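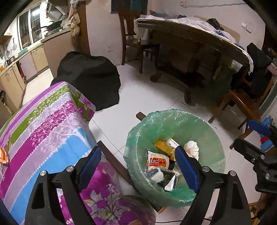 Chapter 7
Comparing Grippers Under Household Conditions

A gripper comparison measures three things at once: the jaws, the objects, and the person or controller moving the jaws. The purpose of a test procedure is to hold the second and third still long enough to learn something about the first. In a laboratory the objects are usually rigid blocks and cylinders of known size. In a home they are seldom either. A bin lined with a thin green bag may hold a yellow cardboard box, a crumpled paper ball, and a snack wrapper in the same pile, and a pair of blue finger pads that closes well on the box can slide over the wrapper or pick up the liner along with it. These are different failures with different causes, and a single success rate hides both.

This chapter deals with two-jaw parallel and angular grippers, both hand-held and arm-mounted. Suction tools are treated in Chapter 9. The reader should already be familiar with the definitions of grasp width, closing force, and pad compliance given in Chapter 4.

After working through the chapter, the reader should be able to set up a paired trial, choose an object set that separates one gripper from another, record outcomes in a form that a second person can check, and state what the results do not cover.

7.1 What Is Being Compared

The word "gripper" is used loosely. In a catalog it often means the complete unit, with actuator, linkage, jaws, and pads. In a test report it should mean only the part that was changed between runs. If the Ikton jaw is tested with its own pads and the Tevance jaw with a softer pad left over from an earlier build, the report is a comparison of assemblies, and it must say so in the title of the table.

Four items are recorded before any trial begins:

Jaw type and maximum opening, measured between pad faces at the tip.
Pad material, thickness, and condition. A pad that has been cleaned with solvent is entered as a new pad.
Camera position relative to the jaw pivot, including tilt.
Operator or controller, with software version where one applies.

The third item is the one most often left out. On a hand-held tool the camera moves with the jaws, and the jaws themselves block part of the view. A wide jaw plate may cover the object at the moment of contact. An operator watching the video will then close late or off center, and the error will be charged to the jaw. Pirkov jaws have a narrow plate for this reason, at some cost in stiffness, which is taken up in Section 7.4.

7.2 Paired Trials and the Problem of Clutter

In a paired trial, both grippers attempt the same object in the same starting position. With single objects on a table this is simple. With clutter it is not, as each removal changes the pile. The Doucette protocol handles this by resetting the whole container from a reference photograph after every attempt. It is slow. In the worked data set used in this chapter, 535 attempts were made over 49 resets of the full object set, with partial resets in between, and the partial resets were logged separately.

Access matters as much as the pile. A container standing in the open can be approached from any side. One with a tall box next to it and table legs nearby leaves a smaller set of wrist angles, and a gripper with a large housing may lose half of those that remain. The surroundings should be drawn to scale in the report, with distances taken from the rim of the container.

Where two hand-held tools are in use in the same room, the procedure must state which one is active. The idle tool is kept outside the approach volume - a jaw tip that enters it counts as an obstacle, and the attempt is void.
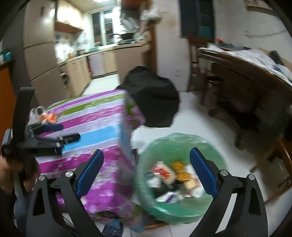 7.3 Scoring an Attempt

Réjean Pelletier's scoring sheet, reproduced in Appendix B, assigns each attempt one of five codes: clean lift, lift with extra material, slip after contact, no contact, and void. The second code is needed for lined containers. An object lifted together with a fold of the liner has left the pile, but the grasp would fail in service as soon as the liner pulled tight.

Codes are assigned from video by a person who did not operate the tool. Where the jaw hides the contact point for the whole closing motion, the scorer enters the code for the result and marks it "unseen". Unseen entries are kept in the totals and listed again in a separate column.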